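How to Make Napa Cabbage Kimchi at Home

Posted July 22, 2018 by Corinne Ridgeway

Kimchi takes an afternoon of light work and then a few days of waiting. You don't need a special crock or a cellar. A big bowl, some clean glass jars and a cool spot in the kitchen will do.

Start with the cabbage. Pick one that feels heavy for its size, with leaves packed tight and a firm white base. Loose outer leaves are fine and can be peeled off at home. The yellower heads tend to taste a little sweeter, and I buy those when I have the choice.
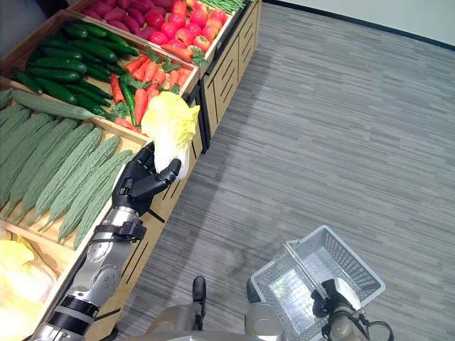

Iolo Maddocks wrote in to ask whether regular green cabbage works. It does, but it stays tougher and needs an extra hour in the salt. Cut it smaller too.

What you need

1 large napa cabbage
1/2 cup coarse sea salt, no iodine
1 tablespoon rice flour
3/4 cup water
6 cloves garlic
1 thumb of ginger
1 small apple or pear, peeled
3 tablespoons fish sauce
1/2 cup Korean red pepper flakes
4 green onions
1 medium daikon or a bunch of radishes

I get the pepper flakes by mail and everything else from the store. Table salt is finer than sea salt, so a half cup of it is far too much.

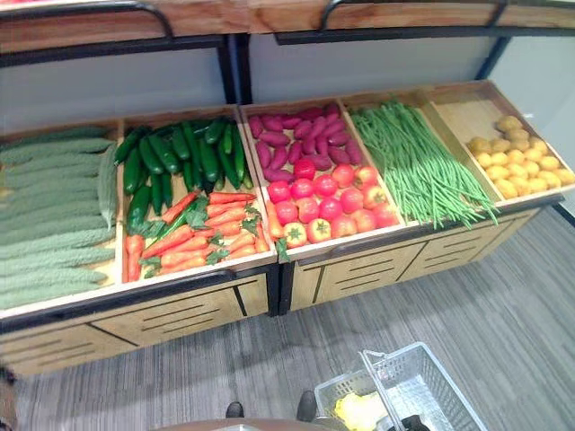
Produce bins under the long wooden shelf.

Step 1. Salt the cabbage

Cut the head in quarters the long way, trim out the core, and chop the leaves into two-inch pieces. Rinse them and put them in the bowl. Sprinkle the salt over in layers, with more on the thick white parts. Leave it for two hours and turn everything over every 30 minutes. It's ready when a white piece bends without snapping. Rinse it in cold water 3 times, then let it drain for half an hour.

Step 2. Cook the porridge

Whisk the rice flour into the water in a small pan and heat it gently until it thickens. Let it cool all the way. You can skip this step, but the paste won't cling as well.

Step 3. Make the paste

Blend the garlic, ginger, apple and fish sauce until smooth. Stir in the cooled porridge and the pepper flakes. Let it sit for ten minutes – the flakes swell and the color gets deeper.
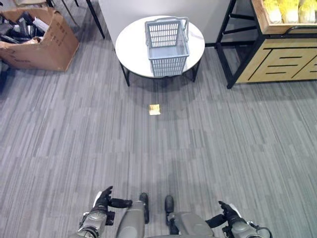 Draining is the part people rush. Wet cabbage thins the paste and you end up with a jar of pink water. A colander is the usual tool, but one large head can overfill it. A well-scrubbed plastic basket with slotted sides, like the gray one on the white table, gives the leaves more room. Stand it in the sink and press down on the cabbage once or twice with your hand.

Step 4. Mix and pack

Slice the green onions and cut the daikon into matchsticks. Put them in the bowl with the cabbage, add the paste, and mix with gloved hands. Pack it into jars, pushing down to get the air out. Leave an inch at the top. Set the jars on a plate with the lids on loosely.

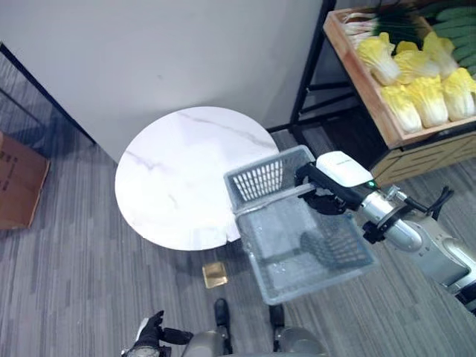
Mine leaked all over the counter on day two, says Lleucu Prothero, so please tell people to use a deep plate. A pie dish works well. Open the jars once a day to let the gas out, and press the cabbage back under the liquid with a clean spoon.

Step 5. Wait

Keep the jars out of the sun for one to three days. In August one day is often enough in my kitchen. Taste it daily. When it's as sour as you like, tighten the lids and move the jars to the fridge. It keeps there for a couple of months and goes on getting more sour – the older jars are the ones to use for stew and fried rice.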